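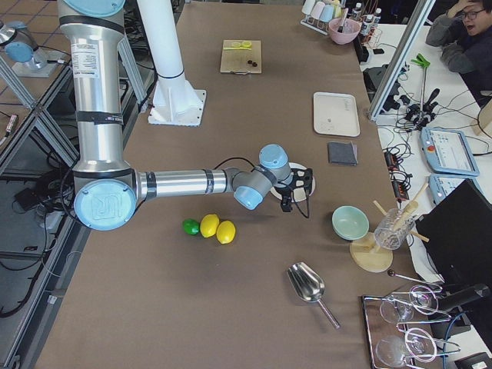
4.2 Bar and kitchen chores

Figure 3. Workspace for the drinks station tasks, with the arm over the brown paper work surface.

The third group of chores comes from the back of a small café bar. We chose them after Napaporn Onsri spent a July shift at Zullska writing down what the staff did between orders. Most of it was short and dull: moving fruit, putting glasses back on a tray, fetching a scoop, wiping down.

We kept 11 of these chores and ran each one 80 times. Objects were put back by hand before every run, with small changes in place and angle. The arm had no markers to go by, and a run was stopped after 200 seconds.

Fruit gave the least trouble. Lemons and limes are firm, and a grasp that is slightly off centre will usually still hold. Stemmed glasses lying on their sides were much harder. The gripper had to close on the stem without pushing the glass along the tray, and it often touched the bowl of the glass first. Long, thin tools such as a bar spoon were also difficult – they turned in the fingers once lifted, so the arm could pick them up but not place them well.

Seven of the chores were finished without help in more than half of the runs. We would not call this ready for a working bar. Salim Ndung'u timed the same chores done by hand, and the person was faster in every case, by the widest margin on the glasses. Slow work may be acceptable after closing, when the bar is empty, but a dropped glass still needs someone there to sweep it up.

4.3 Failures and recovery

We sorted the failed runs by the first thing that went wrong.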